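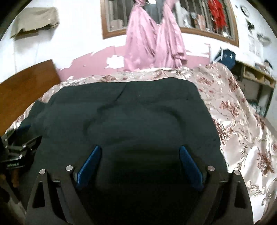

Anetti Couples Keepsake Box

Item 1000-K
Made by Pavonex for the Anetti gift line

The Anetti Couples Keepsake Box is a personalized anniversary and Valentine's gift for partners who wish to exchange letters, printed photographs and small mementos. Each box is assembled to order from the messages and pictures supplied by the purchaser. The line was designed by Nicanor Nava and is sold through the Tuketti online store and at the Chan Street showroom.

What is included

One lidded box with a cloth-covered exterior
14 message cards, blank on one side
17 photo sleeves
3 sealed envelopes marked "Open together"
One printed guide to writing the cards

Personalization

Purchasers may add two first names and a short line of text to the lid. Names are printed exactly as entered on the order form, including capital letters and accents. Please check spelling before submitting the order, as printed lids cannot be changed afterward.

Photographs may be uploaded at the time of purchase or mailed to the showroom with a copy of the order number. Mailed photographs are returned with the finished box. Pavonex does not retain copies of customer photographs once an order has been delivered.

By placing an order, the purchaser confirms that he or she has permission to use the pictures supplied. Screenshots of another person's private messages or social media accounts will not be accepted for printing. Orders containing such material are placed on hold and the purchaser is contacted by email.

Discreet delivery

Boxes ship in a plain outer carton with no mention of the contents. The packing slip shows the order number only. A gift receipt without prices can be requested at checkout. Where both partners share an email account, the purchaser may ask to receive order updates by text message.

Orders received by noon on Friday are sent to production the same day. Orders for Valentine's Day should be placed well ahead of the holiday, when production times are longer.

Returns and exchanges

Personalized boxes may be returned only if they arrive damaged or if the printing differs from the order. Boxes without personalization may be exchanged for store credit, provided that the envelopes remain sealed. The recipient may request an exchange without notice being sent to the purchaser.

Questions about an order

Customer inquiries are handled by Evaristo Carrillo, Gift Services, at the Chan Street showroom. Please have the order number available when calling.

Refill cards and additional photo sleeves are sold separately.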